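About Bernen

We are a shared workshop at 67 Lamarel Street, and we don't believe most of what we read about home robots. Yuto Ueda and Heino Grigaitė started building arms here in September, with 200 screws and 2 secondhand benches.

Two arms and a dustpan, plus a red cord in one gripper:
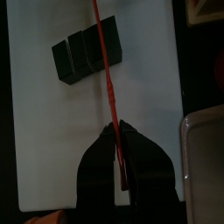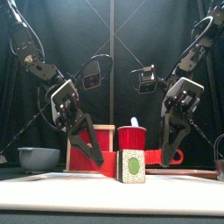
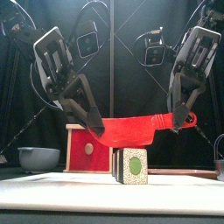 Will it ever clean a kitchen? Yuto says yes – Heino wants to see it first. Membership is open to anyone who'll argue with both of them. Bring your own tools and label them.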